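Monday, November 24, 2014

Back to the computer again, sorry to everyone who comes here for the soup recipes! Mine has been getting slower since the summer, and the fan had started making a noise like a hair dryer every time I opened more than two tabs. My plan was to buy a new one. Then I priced them, said a bad word, and decided to see if I could get another couple of years out of the old tower first.

I started with the free stuff. I uninstalled a toolbar called Minja that I have no memory of ever agreeing to, plus a photo organizer I used once. Then I went through the startup list and turned off nearly everything in it (why does a printer need four separate programs?). That helped a little. Boot time was still long enough to feed the cat and come back.

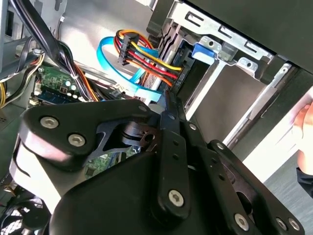
So then I moved on to memory, which everybody on the Tranel message board says to do before anything else. I had 2 GB, which was plenty when I got the thing and is pretty sad now. I went to the little shop on Stolodcombe Road and they sold me a matched pair, so now I'm at 6 GB and oh my goodness, what a difference. I can have my email, my recipes and a video going all at once and it just keeps up.

The dust was the other half of it. I won't tell you what came out of there. I took it out on the porch with a can of air and came back in looking like I'd cleaned a chimney. Please unplug yours first, and hold the fan blades still with a finger or a pencil while you spray. 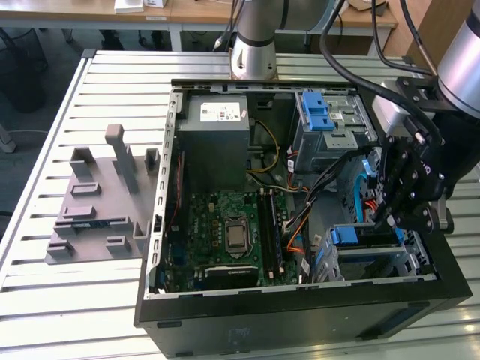

Was it worth doing all this on such an old machine? For me it was, when the new one I liked was $300 and all I do is write, shop and look at pictures of other people's kitchens.

Next up is the backup drive, a Nerar I bought last year and have plugged in maybe twice. I know, I know. I'm going to do it over the long weekend, once the pies are in the oven and there's room on the table again.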